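Anyone else not buying the "no tools, ever" claim on clamp-on arms?

Home & Workshop > Benches, Stands and Mounts 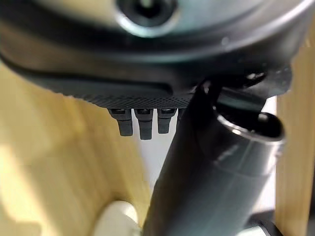 kettlebend wrote:
I've been shopping for a swing arm for the bench for a couple of months now and I keep reading the same line, that you set it once and it stays put for good. I've owned three arms. Every one of them sagged. The first was a no-name thing, the second was a Stallton, and the third was a Durnberg that cost me more than the bench it was bolted to. So before I spend money on number four, I'd like to hear from people who have had one up for longer than a weekend.

What I want to know is whether the joint holds when there's real weight out on the end. I don't care about the finish. I don't care how many ways it folds.

pruitt_505 wrote:
Which Durnberg? The short one is fine. The long one was never meant to carry much and they say so on the sheet that comes in the box.

kettlebend wrote:
The long one. And the sheet says that in very small type on the back, after the front has told you it'll hold anything.

marlowe's shed wrote:
Mine has been up since April and hasn't moved. Long tube, light load, checked it against a pencil mark on the wall. I think a lot of the sagging stories come from people who never snug the joint down properly.

kettlebend wrote:
What do you call a light load? If it's a desk lamp, my broom handle could do that.

marlowe's shed wrote:
Small work light. Call it a lamp if it makes you happy.

Kenneth Ignacio wrote:
I repaired these for a living for a while (clinic lights and bench lights mostly, a few magnifiers) and I'll say what I used to say to customers. The tube is almost never the problem. You can hang off some of those tubes. It's the junction where the tube meets the bracket, and inside it there's usually a washer that costs pennies. Once that goes shiny you can crank the knob until your hand hurts and it will still creep.

Replace the washer before you replace the arm. Fiber, not nylon.

pruitt_505 wrote:
Agree on the washer. Disagree on fiber. Fiber soaks up whatever oil is in the air in a shop and then you're back to slipping. I've had nylon in mine for years.

Kenneth Ignacio wrote:
Then you have a cleaner shop than any I worked in, or a lighter light. Nylon cold flows. Leave it clamped through one summer and measure it.

pruitt_505 wrote:
I did measure it. It was fine.

tansy_w wrote:
Can I ask a dumb question while you two are at it? What about the textured grip band you get around the edge on some of these round housings? The listing I'm looking at calls it a "precision adjustment collar," and I don't see what it's adjusting. My old one had a band like that and it was just part of the casting. Didn't turn at all.

kettlebend wrote:
Not dumb. Half of them are decoration. Grab it and twist – gently – and if nothing happens, you paid for a pattern.

marlowe's shed wrote:
Some do turn, to be fair. Ocampo used a real threaded ring on theirs.

pruitt_505 wrote:
They used one on the first version. Ask anybody with the second version.

tansy_w wrote:
OK, so that's a no on the collar. The one I was looking at is a Fundach, 1,399 with the base. They want another 160 for the heavy bracket.

kettlebend wrote:
1,399 and the bracket that holds it up is extra. I rest my case.

Kenneth Ignacio wrote:
Don't pay for the bracket until you've looked at the standard one. Sometimes the heavy version has a thicker cover over the same joint. Ask them for the bolt size on both. If it's the same bolt, keep your money.

tansy_w wrote:
Emailed them Fri 6 August. They wrote back that the heavy bracket is "designed for demanding users." No bolt size.

kettlebend wrote:
Ha. There's your answer.

marlowe's shed wrote:
Or the person on email doesn't have a pair of calipers. I wouldn't read that much into it. I still say a decent arm, mounted to something solid, does what they claim. Half the benches I see on here wobble when you set a cup down on them.

kettlebend wrote:
My bench doesn't wobble. I'll try Kenneth's washer in the Durnberg first because it's the cheap option, and I'll put a pencil mark on the wall like you did. I'm not expecting much. What diameter should I be buying, and do I need one on each side of the joint?

Kenneth Ignacio wrote:
Take the old one out and match it. One each side, yes. Wipe the faces with alcohol before you close it up, and go easy on the knob the first day.

pruitt_505 wrote:
And buy a nylon pair too, for when the fiber ones slip.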